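三月去 Pallthorpe 看 Rokis 的开放日,回来拖了好一阵才写

先说路,因为后台问得最多的就是怎么过去。从火车站出来坐 47 路,坐到园区北门下,别听导航的在前一站下,前一站那个门只走货车,我就是在那儿被门卫大叔劝回来的,沿着围墙绕了一大圈,鞋上全是泥(前一晚下过雨,围墙外边那条路还没铺完)。北门进去以后一直往里走,看见一栋外墙刷成芥末黄的楼,就是 Farkas 楼,Rokis 的实验区在二层,一层是别人家的,做水泵的,门口摆着一台剖开的泵当展品,也挺好看,我在那儿站了一会儿才上楼。

开放日要提前报名,官网填表,填完会收到一封邮件,里面一个二维码。到了楼下扫码领胸牌,胸牌分颜色,绿的是普通参观,黄的是学生团,我是绿的。学生团比我们先上去,所以我们这一拨在楼梯口等了半天,旁边有热水和小饼干,饼干是咸的,我吃了好几块。

我报的是下午场,整个行程 2 小时,分成几段:先听一段介绍,再看移动底盘,再看装配线的样机,最后是机械臂在桌面上干活的演示,他们管这个项目叫 Flalus。我是冲着 Flalus 去的,前面的部分我就按顺序随便讲讲,只想看机械臂的朋友可以往下翻。

介绍那段在一间小阶梯教室里,幻灯片字特别小,坐后排的人都在眯眼睛。讲的人语速很快,前面铺垫公司怎么来的,我没怎么记,后面有一段我觉得挺有意思,讲他们为什么把精力从搬箱子挪到了桌面上。搬箱子这件事箱子是方的,尺寸写在系统里,哪儿抓、用多大力都能提前算好;桌面上的东西就乱了,软的硬的、圆的扁的,今天摆这儿明天摆那儿。她举的例子是收拾早餐桌,一个人边打电话边就收拾完了,让机器来做,光是"把剩下的那块面包放进碗里"就够写好几页纸。我旁边一位阿姨小声接了一句,那我家那位也得写好几页纸,前后两排都笑了。

然后是移动底盘。一个挺大的厅,地上贴着黄线,几台矮矮的小车在黄线里转来转去,碰到人会停。大家当然都去拿脚试它(我也试了!),刹车很柔,停下来以后会往旁边挪一点点,再绕过去,看着有种很有礼貌的样子。有个小朋友干脆坐在地上不走了,小车就绕着他画弧线,他妈妈拍了好长的视频。工作人员也不催,就在旁边等着。厅里有点冷,怕冷的记得带外套,他们说空调是为了设备开的,温度不归他们管。

这一段我问了一个问题:两台车在窄的地方迎面碰上谁让谁。回答是由上面一个调度来定,谁的任务急谁先走,如果都不急,就看谁离让车位近。我又问那要是网断了呢,他说网断了就全停在原地,等人来。我觉得这个回答挺实在的。

接着上装配线样机。这块隔着一层透明板看,噪音比我想的大,讲解员戴着小蜜蜂还是听不太清。主要是拧螺丝和插接头。插接头那一站我看得最久,机器拿着接头凑过去,先轻轻碰一下边,往旁边蹭一蹭,找到孔了再往里推,很像我晚上不开灯给手机插充电线。讲解员说早先的版本不会蹭,歪一点就硬怼,弄坏过一批接头,现在手腕那里能感觉到力,顶住了就退。退了再来。有一个接头它来回试了好几趟,围着看的人都开始替它使劲,最后推进去的时候还有人鼓掌。

样机旁边有个架子,放了一些换下来的旧零件,可以拿起来看,我拿了一个爪子的连杆,比想象的轻。有些零件是打印出来的,表面能摸到一层一层的纹路,指甲刮上去沙沙响。我问这样的东西结不结实,对方说够用,断了再打一个,改形状也方便,上午画图下午就能装上去试。后来我在桌面演示那边看爪子的时候就特意多看了几眼这种黑色的件。

好了,Flalus。

桌面演示在走廊最里头,要分小组进,我们组等的时间最长,等的时候走廊墙上可以看以前的照片和一张很大的流程图,流程图我拍了,回来发现糊了,就不放了。进去之前讲解员交代了几件事:可以拍照,不开闪光灯;站在地上的胶带外面;机械臂在动的时候别把手伸过去,哪怕觉得它很慢。最后这一条她说了两遍。

桌子上铺着白布,布上放一只白色的小碗,机械臂是白的,爪子是黑的。任务听起来简单得有点让人不好意思:把一个褐色的小东西夹起来,送到碗那边去。那个小东西我一直没认准,长长圆圆的,像小土豆又像小面包,我们组里为这个还分成了两派,我投的是土豆。

讲解员先讲的是它怎么学会的。做法是人先带着它做,一遍一遍地带,每一遍都把各个角度的画面和手臂的动作一起记下来,攒够了再拿去训练。他们给这一类动作攒了 200 遍。我听到这个数字的第一反应是,就这么少?我还以为得几万遍。她说别看数字不大,带一遍得很认真,摆的位置每次要变,夹的角度也要变,带得太整齐了反而不好用,它会以为东西永远在那一个地方。带的人最烦的是自己手上的习惯,比如有的人总喜欢从左边绕过去,机器就学会了从左边绕,明明右边更近它也不走。我觉得这个太好玩了,回家教我妈用洗碗机的时候我就在想我到底传了多少怪毛病给她。

后来有人问,既然人能带着它做,那直接一直让人带着不就行了吗。她说这个确实有人在用,比如人不方便进去的地方;可是一直带着就等于还是要占一个人,而且带的人会累,手一抖东西就掉了。他们想要的是人带过一阵以后就能松手。

然后就开始了。第一遍它下去得很慢,慢到大家开始聊天,我后面的两个人已经在讨论晚上吃什么了。接近以后爪子张开,往下探,停顿了一下,再合上,夹起来了,大家又安静了。往碗那边移的时候是最紧张的,因为它只捏着一头,另一头垂着晃,我老觉得要掉。没掉!放下去的时候很轻,一点声音都没有。

第二遍换了个位置,它夹滑了,那东西滚出去一小段,它在原来的地方空夹了一下,抬起来,等了一会儿,又重新去找。这一下我觉得比第一遍好看多了。讲解员说失败以后知道自己失败了,这一步他们弄了很久,之前的版本夹空了也照样去碗那边,煞有介事地张开爪子,放了一团空气,再收回来。她学了一下那个动作,学得特别像,我笑得差点没拿住手机。

连着看了几遍以后我大概摸出一点门道,给以后要去的朋友几个看点。

一个是看它下爪之前的那一下停顿。停得久,多半是它在几个夹法之间拿不定主意,东西摆得斜、离碗又近的时候停得最久。讲解员没有这么讲,是我自己看出来以后去问的,她说可以这么理解,不过也有时候就是算得慢。

再一个是看它从哪边绕碗。碗边是高出来的,它带着东西过去得抬到够高,又不能抬得太高浪费时间。有一遍它抬得特别低,几乎是蹭着过去的,全组一起吸气。

还有就是收尾,放完以后手臂会回到一个固定的姿势等着,这时候可以凑近一点看爪子的结构(还是在胶带外面啊),有灯亮着,蓝的和绿的都有,我问颜色什么意思,正好被别人的问题盖过去了,就没问到。有知道的可以留言告诉我。

提问时间大家很踊跃,我记了几个。

有人问能不能夹鸡蛋。答:能夹,今天没带。

有人问碗换个颜色还行不行。答:换颜色问题不大,换成透明的就麻烦,透明的东西看不清边在哪儿,玻璃杯是他们组公认最讨厌的东西。这个我完全能理解,我自己也经常看不清玻璃门。

有人问什么时候能买回家。她想了一会儿,说家用的她不敢答,餐厅后厨和实验室会先一点,因为那些地方桌子上有什么是大致知道的。又补了一句,家里最难的地方是猫。问的人说他家没有猫,她说那有小孩也一样。

我问的是,它夹东西的时候知不知道那是什么。她说这一版不太需要知道,知道形状、知道往哪儿放就行;再往后要听人说话干活,比如"把那个软一点的拿过来",那就得知道了。我追问那它觉得这个是土豆还是面包,她很严肃地说,它没有意见。

还有个学生问得很专业,关于几个摄像头怎么配合,我听懂了一半。大意是固定在旁边的能看到整张桌子,可是手臂一伸过去就会挡住;装在手腕那边的不怕挡,可是看得窄,离得近了只看得到一小块。所以要两种一起看。她说以前图省事只用旁边的,结果东西一到爪子底下就等于闭着眼睛摸。学生又问两边看到的对不上怎么办,后面的我就跟不上了,他们聊得很高兴,我在旁边吃了一块从楼下揣上来的饼干。

可能有人要问值不值得专门跑一趟。我的感受是,要看热闹的话前面的小车更热闹,小朋友肯定喜欢那个;桌面这边要有点耐心,因为它真的慢,同一件事反复做,做得对的时候也没有什么声光效果。不过我自己在那个房间里站得最久,出来的时候腿都酸了。看视频的时候总是剪过的,快进过的,夹一下就成了,站在旁边看就知道中间有那么多犹豫,这种犹豫我还挺喜欢看的。

有几处可以改进,我也写在他们的反馈表上了。一是分组等太久,走廊里没地方坐,有位老先生一直靠着墙站着;二是阶梯教室那个幻灯片的字,真的要放大;三是纪念品,胸牌带子不让带走,我本来还挺想要的,上面印着 Flalus 的小标志。讲解倒是全程没有敷衍人,再傻的问题都接得住,我那个土豆的问题她也答了。

吃饭的话,Farkas 楼里没有食堂,北门对面有一家面馆,下午三点以后只卖拌面,我吃了一碗,辣油很香,就是葱放得太多。再往前走有便利店。回程 47 路傍晚车很挤,建议要么早走,要么干脆吃完饭再走。

最后放几张桌面演示的,手臂、爪子、碗都有,没有按先后排。

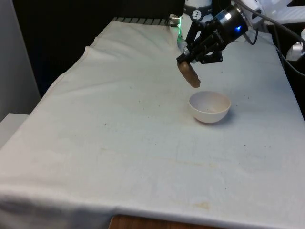

褐色的小东西和碗。土豆派和面包派请自行站队。

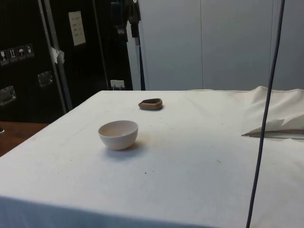
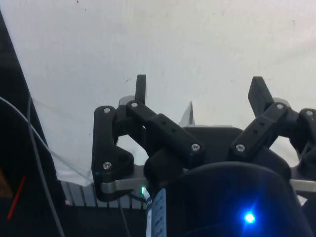

爪子近看,蓝灯绿灯都亮着,问的就是它俩。

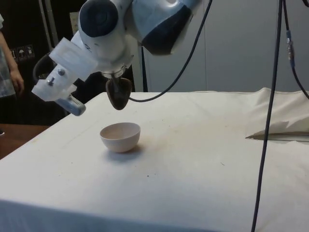

一位读者留言:上一场我也去了,我们那组它连着夹空了两回,讲解员一点也不慌,还让我们猜它下一次从哪边下爪,猜对的没有奖品。关于带着它做的那 200 遍,我在现场多问了一句,说是几个人轮着带的,就是怕只学到一个人的手法,这点文章里没提,补充一下。另外面馆那家要早点去,我到的时候拌面也卖完了,只剩汤。还想问问博主,下一次开放日的报名是不是还在原来那个页面?我点进去一直转圈。

回复:谢谢补充!轮着带这个我们那场没讲到,怪不得她说起每个人的习惯那么熟。报名我收到的邮件里写的是同一个页面,开放前是点不动的,等通知邮件就行,记得看一眼垃圾箱,我那封就躺在里面。汤面好吃吗?

相关文章
Pallthorpe 园区半日散步路线(含厕所位置)
Farkas 楼一层的水泵展,顺路看看
带小朋友看机器人要准备什么
旧文:在科技馆排队三小时只为看一只会叠毛巾的手臂
47 路沿线好吃的,持续更新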